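**Wavelength drift on fibre-coupled diode, help reading the wavemeter log**

**ridgeline_optics** wrote:
I've got a fibre-coupled DFB diode on the bench at our Bresport lab, nominal 1,582 nm. Over a long run the wavemeter shows it wandering by a couple of picometres and then coming back. Mount temperature is held by a Prolum controller and reads flat the whole time. Drive current is flat too. The log has 183 points and the drift shows up twice in it. What should I look at first?

**kelpie44** wrote:
Wavemeter. What's its reference? If it's an internal HeNe that hasn't been serviced, you may be measuring the meter. Put a gas cell on a second port and log both.

**ridgeline_optics** wrote:
Internal HeNe, last calibrated in September. We don't have a cell for that band.

**tonne_of_bricks** wrote:
I don't agree that it's the meter. A HeNe in a wavemeter is good to well under a picometre if it's locked. A flat thermistor reading only tells you the thermistor is flat. If the room temperature changes, the gradient between thermistor and chip changes with it and the wavelength moves. Seen it plenty of times. Put the mount in a foam box and run it again.

**kelpie44** wrote:
"If it's locked" is doing a lot of work there. Check the lock flag in the log before building boxes.

**omton_fringe** wrote:
Have you got an isolator on the output? Feedback from a flat-polished connector will pull a DFB by that much, and the fibre length changes with room temperature, so it comes and goes. We had it at Omton on a 1,589 nm unit. Swapped to angled connectors and it stopped.

**ridgeline_optics** wrote:
There's an isolator in the package according to the data sheet. The patch lead is angled at the laser end and flat at the wavemeter end.

**tonne_of_bricks** wrote:
Package isolators are often single stage. Fix the flat end anyway, it's a cheap part.

**ridgeline_optics** wrote:
Results. Lock flag was good for the whole run. Foam box on its own made no difference that I could see. With a lead that's angled at both ends (MacDonald had one in stock) the wander is down in the meter noise. I'm calling it feedback.

**tonne_of_bricks** wrote:
Fair enough. I'd still leave the box on.

**kelpie44** wrote:
One run isn't much. Repeat it with the old lead back in and see if the drift returns. If it doesn't, you haven't found it.

**ridgeline_optics** wrote:
Will do. Old lead goes back in tonight and I'll post the log when it's finished.
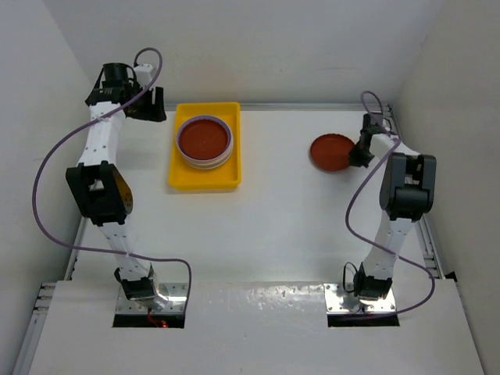

*White arm with black joints, gripper at the back left of the table*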